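Vurnon Table Cover, Teal
Item 1737
Plasteck Workroom Supply / Table and Bench Covers / Fabric

The Vurnon is a woven cloth cover for worktables, benches and packing stations. It lies directly on the tabletop, with no foam layer and no adhesive. It is sold by the piece in three lengths and can be cut down with ordinary fabric shears.

Color: teal (blue-green). Other colors in this weave are listed under item numbers ending in C and are made to order.

Construction

Plain weave polyester-cotton blend, dyed in the piece. The surface is matte. Both faces are the same weight and may be used, but the face with the woven label at the corner is the one inspected for slubs and dye marks. Long edges are selvage. Short edges are folded twice and stitched.

The cloth has no coating. It will take up liquid and should not be treated as a spill barrier. For tables where liquids are handled daily, see the Lolex coated cover, which has the same widths but a harder surface and a noticeable shine under overhead lamps.

Sizes

Small: fits tables up to 48 inches long
Medium: fits tables up to 60 inches long
Large: fits tables up to 72 inches long

All three are the same width and will cover a 30-inch-deep table with 11 inches left over. The overhang can be divided between front and back or taken entirely at the back. Where the table has uprights bolted along its sides, take the overhang at the back and notch the cloth at each post. Allow a half inch of clearance per notch. Notched edges should be hemmed or taped, as the weave frays when cut across.

Color and light

Teal was added to the range at the request of customers who handle small dark parts and were losing sight of them on gray and charcoal covers. Black, white and metal items all separate well from it. Light blue and green items separate less well, and paper scraps or tape ends in those shades are easier to miss when clearing the table. If most of the work involves blue parts, order the sand color.

The cloth reads differently depending on the angle of the lamp. Under a single lamp from one side, lighter and darker patches appear wherever the cloth is not perfectly flat. They are a result of the nap and the lie of the fabric and are not counted as a defect. Dye lots vary slightly. Order all the pieces for one room at the same time, or quote the lot number printed on the packing slip.

Creases

Covers ship folded. Fold lines run across the short dimension and will be visible on first use. Most of the line drops out with a warm iron on the reverse side. A faint line may remain for some weeks and does not affect cups, trays or flat-bottomed containers standing on it.

Customers who need a crease-free surface on arrival may order the cover rolled on a tube. Rolled covers ship separately from folded goods and carry an oversize charge.

Fitting

1. Clear and dry the tabletop. Remove grit, which will show through as small raised points and wears the cloth from below.
2. Lay the cover with the label at the rear left corner.
3. Smooth from the center outward with the flat of the hand. Do not stretch the cloth lengthwise. It will relax and ripple.
4. Secure the overhang under the table edge with the spring clips supplied. Start with the two rear corners, then the front.
5. Recheck after one day and take up any slack.

On tables thicker than 1-3/4 inches the supplied clips will not close. Use the long-jaw clips (sold separately, packs of 12).

Stability of items on the cover

The weave has moderate grip. Glazed cups, glass jars and plastic tubs stay where they are placed on a level table and do not skate when brushed by a sleeve, as they can on a bare laminate top. Very light items such as paper slips can catch on the nap when slid, and should be picked up - not swept - if their position matters. The cover does not correct a table that is out of level.
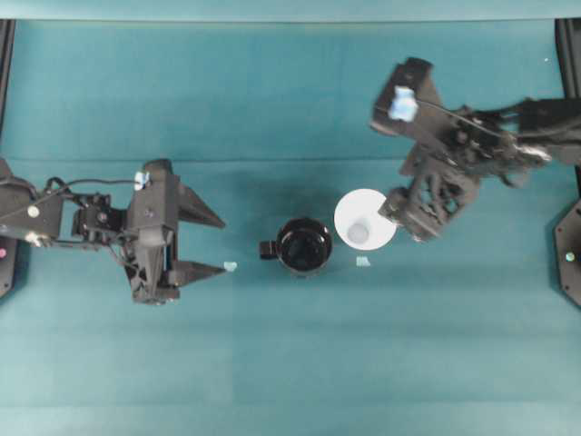

Teal cover in use, with a black mug near the center of the table.

Care

Machine wash cold with similar colors. Wash before first use if color transfer is a concern, for example with white ceramics or uncoated paper. Tumble dry low or line dry. Expect shrinkage of up to 2 percent in length on the first wash; this is allowed for in the sizes above. Do not bleach. Iron warm on the reverse.

For daily cleaning use a lint roller or a soft brush. A vacuum with a narrow nozzle will lift the cloth unless all the clips are in place. Remove adhesive tape while it is fresh and pull it back flat against the surface. Tape left on for long periods may leave a residue, which can be treated with isopropyl alcohol after a test on the overhang.

Hot items: the cloth is not a trivet. Use a pad under anything taken directly from a stove or hot plate. A filled coffee mug is within limits.

Supplied

One cover
Spring clips (four with Small and Medium, six with Large)
Care card

Related items

Olatunji felt underlay: cut to table size, reduces noise from hard items set down on the cover. Adds slight give underfoot to tall or narrow containers, so it is not recommended where these are stood close together.
Lolex coated cover: wipe-clean, same widths.
Long-jaw clips: for thick tabletops.

Ordering

Small and Medium ship from stock. Large is cut in batches and may take longer; the order confirmation gives the date. Orders of 27 pieces or more are quoted individually. For quotes and dye lot matching contact Loukia Tsoukalas in the order office. Questions on notching, custom hems and nonstandard depths go to Danai Giannakopoulos, technical desk. Send a sketch with the position of each post measured from the rear left corner, in inches.

Unwashed, uncut covers may be returned within the period stated on the packing slip. Covers that have been notched or hemmed to order cannot be returned unless the dimensions are wrong.

Page revised 28 June 2026. Sizes and clip counts on this page replace those in the printed sheet.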